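# Glossy white table with the wavy edge: keep or sell?

**mio_h** · Apr 17, 2023

So I finally have the big white table in the back room and I need opinions from people who've lived with one of these.

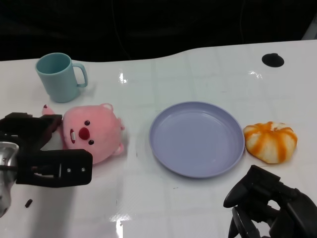 *The table, plus mug, plate and the pink guy.*

I bought it secondhand from an office clearance place called Stallside, paid 40 bucks and hauled it up the stairs with my brother-in-law, who is still mad at me. I wanted it for the craft and snack table (my kids plus two neighbor kids, most afternoons). The curvy edge sold me. I thought it looked like something out of a nice library!

Now I've got it under the ceiling lights and the glare is driving me nuts. You can see the streaks. And there are those faint seam lines running across the top, which I swear I didn't notice in the store. Does anybody know if that's normal on a gloss top or did I buy a dud? Also the cable hole. What do people do with the cable hole?

---

**pylyp_k**

Gloss white is a mistake in any room where people eat. I said this in the February thread and I'll say it again. I had a gloss desk for years and every single crumb and hair showed up on it. Sell it while it's still clean and get something matte.

---

**comfort.q**

Hard disagree with Pylyp, and we've been around this block before lol. I WANT to see the crumbs. My last table was a speckled brown thing and I found dried yogurt on it that must have been there since the holidays. White gloss, damp cloth, dry cloth, done.

Mio, for the glare, change the bulbs before you change the table. Or hang something in front of them. I put a cheap paper shade over mine and the streaks went soft enough that I quit thinking about them.

Also I need to know about the plush. Is that a pig?

---

**mio_h**

We have been arguing about this for two years. My son says beaver, my daughter says pig. He has the big red nose and the little teeth, and I go back and forth. In this house he answers to Gyamfi, after a goalie my son was obsessed with.

---

**comfort.q**

The teeth say beaver. The ear says pig. Good luck to you all.

---

**afroza_b**

About the seams: run a fingernail across one. If your nail catches, I'd worry, because spilled juice will find its way in there. If it's smooth, leave it alone. I had lines like that on a counter in my old apartment and they never did a thing.

For the hole, hardware stores sell plastic caps. Measure across the opening first and take the number with you. I didn't, and I own three caps that don't fit anything.

---

**pylyp_k**

Or leave the hole open and watch a kid post crackers through it for a year. Ask me how I know.

---

**mio_h**

Okay the nail test: smooth on all the ones I tried. Relieved! And the crackers have already started, so yes, a cap is going on the list.

---

**e_massawe**

Jumping in because nobody's mentioned scratches. Gloss tops get those fine swirly marks that only show when the light hits them sideways, and with your lights that's going to be all the time. Plastic dishes are fine. It's the unglazed ring on the bottom of a ceramic mug that does it. Your teal one looks like plastic so you're already ahead.

I'd skip anything gritty. I used a scouring cream once, the Bomance one, and there's a dull patch the size of my hand that I now keep a fruit bowl on.

---

**mio_h**

Yes, plastic! The mug and the lavender plate are our everyday stuff, I stopped putting real dishes in front of the under-sixes a while ago. Good to know about the cream, I had a tub of something similar in the cupboard and it's moving to the bathroom.

---

**afroza_b**

Placemats? We got a stack of felt ones from Endero and they cut the glare too, at least where you're sitting.

---

**pylyp_k**

So the solution to the shiny white table is to cover up the shiny white table.

---

**comfort.q**

Pylyp, go eat a sandwich.

---

**pylyp_k**

I'll give you this much, the wavy edge is nice. No corners for anybody to run into. Mine had corners and my hip remembers every one. I'd still sell it.

---

**mio_h**

Ha, I'll take it. Plan for now is softer bulbs, a cap for the hole, and felt mats at snack time only (they'll be covered in glue if I leave them out for crafts). I'll give it until the end of the school year, and if I'm still squinting by then, it's going up for sale and Pylyp can write the ad.

Emmanuel, did you ever try polishing that dull patch out, or is it fruit bowl forever?

---

**e_massawe**

Tried car polish. It got shinier, and bigger. I bought a wider bowl.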